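Bench notebook, textiles corner
May, picked up again after lunch

Knit cloth, light blue, looped face. Third go at deciding whether this stuff deserves a place in the Sudham order or whether we all just like the color. 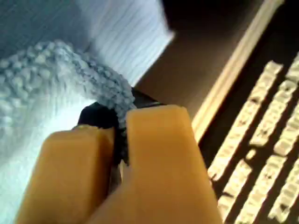

The sales sheet from Praralard calls it "self-settling," meaning you are supposed to be able to roll it, put it away, and get a flat cloth back with one shake. I don't believe it. A thick looped knit holds on to itself. Roll it with any twist at all and the loops on the inside of the turn catch each other, and then you are picking at it with your fingertips like a knotted shoelace. I'll believe one shake when I get it on a cloth that has been through the wash more than a few times.

Rolled vs. folded, again. The argument for rolling is drawer space. Fine. But the drawer at Begović is deep and half of it goes unused whichever way we do it, so I'm not sure what space we think we're saving. Folded in thirds and then in half, the cloth stacks badly because the nap makes it spring back up. Rolled, it stays put if the end is tucked and comes undone if it isn't. Whoever wrote "tuck optional" on the Steltier card should come and refill the drawer for a month.

Weight: 49 g on the small scale, air dry, one cloth. The old flat weave was lighter but I threw out the page with the number on it, so don't quote me on how much.

Soak test. Poured 600 ml into the tray, dropped the cloth in, lifted it, let it drip for 2 minutes, measured what was left. Did it twice and got answers too far apart to be worth writing down. I suspect the drip time matters more than the cloth does. If you squeeze it even slightly when you lift, you've changed the result, and everybody lifts differently. Needs a clip and a rail, and somebody with more patience than I had before lunch.

Lint: yes. More than claimed. Wiped the dark bench top and could see pale fluff from across the room. Could be first-wash fluff. Could be that it just sheds. Wash the next batch before anybody tests it, please, and write on the bag that you did.

Snagging: a rough fingernail is enough to lift a loop. It pulls back in if you stretch the cloth crosswise, mostly. I'd keep it away from the wire racks.

The order on the table is 2265 cloths. That is a lot of cloths for something we've rolled and unrolled on a bench a handful of times. My vote is a small box first, plain fold, washed, and use them on real spills for a while. I was outvoted on the sponges and I am still finding bits of those.

To do:
rail and clip for the drip test
wash the rest of the samples, no softener
redo lint on the dark top, wipe it down with the old weave first
ask Praralard what they mean by "one shake," and who was shaking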